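**Thema: Tischplatte ölen oder lackieren?**

**brettl_63** schrieb:

Moin, ich habe eine Holzplatte mit kräftiger Maserung übernommen und will die Oberfläche neu machen. Im Januar habe ich angefangen, die alten Wachsreste runterzuholen, jetzt ist Körnung 120 durch. Geplant war Hartöl von Okov, mein Schwager sagt aber, auf einen Arbeitstisch gehört Lack. Was nehmt ihr?

**Hobelspan** schrieb:

Öl. Macken schleifst du örtlich aus und ölst nach. Bei Lack musst du die ganze Fläche abziehen, wenn es einmal durch ist. Vorher noch mit 150 und 180 drüber, nicht feiner, sonst zieht es schlecht ein.

**K_Rademann** schrieb:

Sehe ich anders. Ich habe zwei Tische geölt und beide nach einem Jahr wieder angefasst, weil jedes Glas einen Rand hinterlassen hat. Der dritte hat 2K-Lack von Stedirby bekommen und ist seitdem in Ruhe. Wer keine Lust auf Pflege hat, soll lackieren.

**Hobelspan** schrieb:

Ränder nach einem Jahr heißt meistens zu wenig Öl oder der Überstand nicht abgenommen. Wie viele Aufträge waren das?

**K_Rademann** schrieb:

Zwei. Stand so auf der Dose.

**Hobelspan** schrieb:

Drei hätte ich gemacht, an den Stirnkanten vier. Auf Dosen steht viel.

**leimtopf** schrieb:

@brettl_63 Bis 400 schleifen, wie man es manchmal liest, würde ich nur zwischen den Lackschichten. Und die Unterseite nicht vergessen, sonst schüsselt die Platte. Ölgetränkte Lappen ausgebreitet draußen trocknen lassen, die können sich selbst entzünden.

**brettl_63** schrieb:

Unterseite hatte ich nicht auf dem Zettel, danke. Wird das Holz mit Öl sehr viel dunkler? Die Wand dahinter ist weiß, ich hätte es gern nicht zu rustikal.

**Nuanchan Luangrath** schrieb:

Mach auf der Unterseite einen Streifen mit einem nassen Lappen, der Farbton kommt dem geölten ziemlich nahe. Bei Rostami gibt es auch ein Öl mit etwas Weißpigment, das hält den Ton heller. Ich finde es auf stark gemasertem Holz allerdings fleckig, die dunklen Linien werden grau. Dann lieber klar und den warmen Ton akzeptieren.

**K_Rademann** schrieb:

Pigmentöl ist nach meiner Meinung Geldverschwendung. Wasserlack dunkelt am wenigsten an.

**Nuanchan Luangrath** schrieb:

Sieht dafür auf manchem Holz ein bisschen nach Plastik aus. Geschmackssache. Ein paar Bilder von einem Tisch mit warmem Braunton und viel Maserung, auf dem zweiten sieht man auch, wie stark der Ton zwischen Licht und Schatten wechselt:
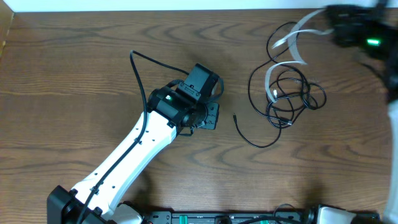
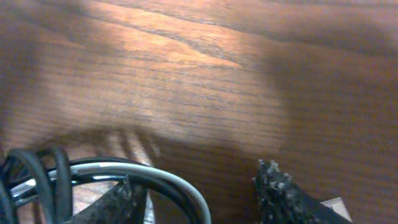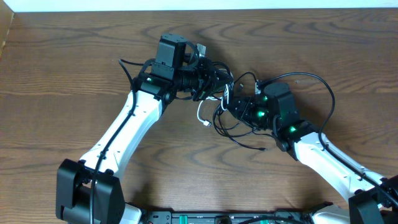 *Zuletzt geändert: Donnerstag, 14. Februar*

Den Braunton also bei Tageslicht und abends beurteilen, bevor du dich festlegst.

**brettl_63** schrieb:

Der Farbton gefällt mir. Dann wird es klares Öl, drei Aufträge, und die Unterseite bekommt auch welches. Wie lange wartet ihr zwischen den Schichten?

**Hobelspan** schrieb:

Über Nacht, bei kühler Werkstatt einen Tag länger. Überstand nach 20 Minuten abnehmen.

**leimtopf** schrieb:

Und die ersten zwei Wochen nichts Nasses draufstellen.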